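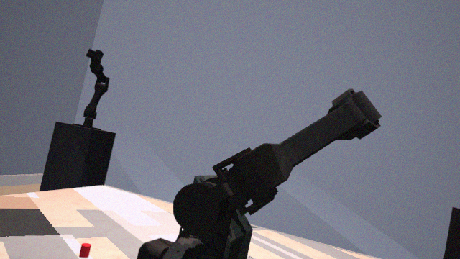 Render: dark gray robotic arm angled up to the right

Zuvilgate Community Help > Home > Sewing and Fabric

Washed one curtain panel and now it's shorter than the other. Can I fix this?
Posted by Kumiko Ikeda, 6/17/24

Hi all, hoping somebody can talk me off the ledge. I bought a pair of long cotton curtains from Clesance in January for the big window on our stairwell. They aren't lined, just a fairly heavy cream cotton with a plain hem. They looked wonderful for months and then my son got spaghetti sauce on the left one (don't ask how, it's a stairwell), so I took that one down and washed it. Warm water, regular cycle, and then, yes, the dryer. I know!

Both of them started out at 123 inches. The washed one is now floating well up off the step and the other one just kisses it, and you see it the second you walk in the front door. My husband says it's fine. It is not fine.

The tag on the back says "wash cold, line dry" in letters I needed my glasses for. They cost me $80 for the pair and that color is gone from the site, so I can't just buy another one. Is there a way to stretch it back out? Or should I wash the other one and make them both short? The rod is screwed into plaster and I would really like to leave it where it is.

Primik
You can get some of it back but I wouldn't count on all of it. Soak the panel in the tub in lukewarm water with a good squirt of hair conditioner, maybe half an hour, then press the water out (don't wring it). Hang it back up damp on its own rod and clip some weight along the bottom. I used pants hangers with the clips. Pull down gently along the whole width every so often while it dries, and put towels on your stairs!

When I did this with a tablecloth it came back nearly to size and then shrank again the next time I washed it. So from here on it's cold water for that one.

And no, please don't wash the other one hot to match. They won't shrink the same amount, and then you've got two problems.

tunstall_attic
Just buy new ones. Life is short.

Maggie's Other Mother
I sewed drapes for a living for a good long while, and my first question is how deep is your hem? Go look before you soak anything. Store-bought panels in a heavier cotton often have a double hem, folded over twice, and if yours does there may be a few inches tucked up in there. Pick it out with a seam ripper, press it flat with lots of steam, and turn up a skinny hem in its place. The old crease will show for a while. White vinegar and water in a spray bottle, then the iron, helps with that, but try it on a corner first.

If there isn't enough in the hem, I'd add a band to the bottom of BOTH panels. A nice linen in a darker shade looks like you planned it. Wash the band fabric before you cut it. Also wash the second panel cold and line dry it before you measure anything, in case it creeps up a little too.

Last thing, measure them hanging, not on the floor. Let them hang overnight first. I've had a panel read 122 on the table and come out longer on the rod just from its own weight.

Kumiko Ikeda
There IS a double hem!! I never even looked. Going to try the seam ripper this weekend and save the conditioner for plan B. Do I need special thread or is regular all-purpose okay?

Maggie's Other Mother
All-purpose is fine. Longer stitch than you think, and go slow over the side seams.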